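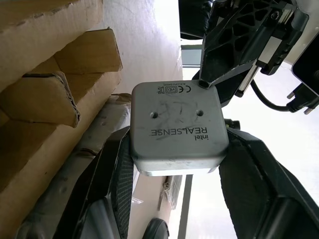

Torunn Rønning wrote to us after the last issue and asked why the wrist view in our stack is still handled as "just one more topic", when half of the grasp decisions depend on it. She also asked if we could please write down what has changed in the calibration tool, as her team at Rellitz had to find it out from the commit messages.

Both points are fair, and we try to answer them in this item.

First the wrist view. Until version 2 of the Sasero runtime, frames from the wrist camera and joint readings from the arm arrived with separate clocks. The planner took the newest frame and the newest joint state and behaved as if they belonged together. When the arm moves slowly this does little harm. When it moves quickly, the hand is already in another place by the time the frame is used, and the grasp target comes out shifted. In the logs it looked like a bad detector. Hadiza Ekpo spent a good part of the winter on the detector before she plotted the target error against the joint speed, and there it was, a nearly straight line.

In the new version each frame carries its own capture time, and the runtime keeps a short buffer of joint states. The pose of the wrist is interpolated to the moment of capture. If the buffer does not reach far enough back, the frame is dropped and a warning is written. Please do not silence this warning! Two groups did so during testing, and afterwards they reported that the arm was "hesitating". It was waiting for a frame that it could trust.

The second change is in how the wrist view treats the gripper itself. The fingers are nearly always visible there, and so is whatever they are holding. The old mask was drawn by hand, once for the open gripper and once for the closed one, and everything between was guessed. Now the mask is computed from the finger position and the robot model. It is wider than strictly needed, and we have left it so on purpose. A held object is not in the model, and for that you must call the attach function after the grasp is confirmed. If you forget it, the planner will see the object as an obstacle very near to the hand and will refuse to move. This was issue 1130 in our tracker, and it is the one most often opened again by new users.

A related matter is image orientation. Some mountings give a picture that is upside down compared to what a person in the room sees. The runtime does not care, as long as the camera transform is correct, but some detectors do care, in particular those which read text or were trained on upright objects. There is now a setting called view_rotation, which turns the image before detection and turns the results back afterwards. Do not rotate the image in your own driver as well. Cúc Thái did both for one afternoon and got very tidy detections, all of them in the wrong half of the workspace.

Now to calibration. The old tool asked for a fixed set of arm poses and gave one error number at the end. The new one chooses the next pose by itself, from what is still uncertain in the estimate, and it stops when another pose would bring very little. On our benches it needs up to 3 minutes. The result file has a new format, and the old files are read but not written any more. You can convert them with the import command, which keeps the original beside the new file.

What we have not solved is strong light from a window. The depth becomes patchy on the bright side, and the planner treats unknown space as occupied, so it goes a long way around. Margit Sjögren has a branch where unknown space gets a cost in place of being forbidden. It gives shorter paths, but we do not want to merge it before the speed limit near unknown space is in place too. The discussion is under issue 2282 and more opinions are welcome there, especially from people who work with shiny packaging or plastic film.

For those who use the Górecki planner through our adapter: the adapter is updated for the new time stamps, but the smoothing step still ignores them. You will not notice it on short moves. On long ones we suggest to turn smoothing off until the May release.

Rochelle Mercado has moved the replay tool into the main package, so a recorded session can be opened on a laptop without the robot drivers installed. Sessions recorded by Emport users with the older logger can be opened too, but they have no capture times in them, and the tool will mark every wrist frame as "time unknown".

The notes above describe the code as of 27/02/2022. Torunn has promised to send her own list of things that broke during her upgrade, and we will print it in the next issue together with the answers.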